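Belness Striped Placemat

Last updated: December

I went through a lot of placemats before I settled on stocking this one, and I'm so happy I stopped here! The Belness is a woven mesh mat, rectangular, in a warm brown-beige with pale stripes running the length of it. I've been using a set at home for 7 months now (breakfast, homework, one very messy batch of jam) and they still go back out on the table every morning.

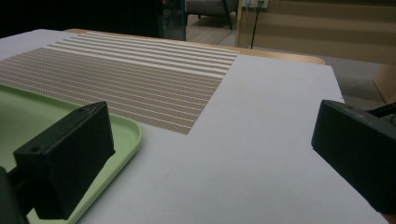

Cleaning is the part people always write to me about. I rinse mine under the tap with a drop of dish soap, shake them over the sink and hang them on the oven door. Please don't put them in the dryer, and keep hot pans off them. They're fine up to 80 degrees Celsius, so a mug of tea or a warm plate is no trouble at all.

Each mat comes rolled in a paper sleeve, and if yours has a bit of a curl when you open it, leave it under a couple of cookbooks overnight. Mine took one evening!

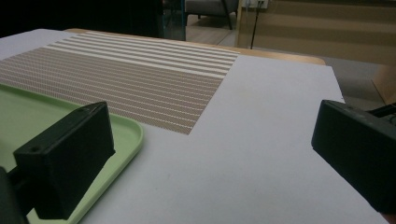
Color is hard to judge from a screen, so let me try. I'd call the mesh tan, maybe a touch darker in the evening, and the stripes are more cream than bright white. They bunch up toward one end and thin out toward the other, so you can turn the mat whichever way you like best. I love it with soft colors, and a mint-green tray like the one overlapping the edge there is pretty much my favorite match (the Fudwood trays are on their own page).

Sold in packs of 2. Shipping is free on orders over $40, and everything goes out from my little stockroom in Ternmont, usually the next morning. If you want a bigger set for a long table, drop me a note before you order and I'll pick mats from the same batch.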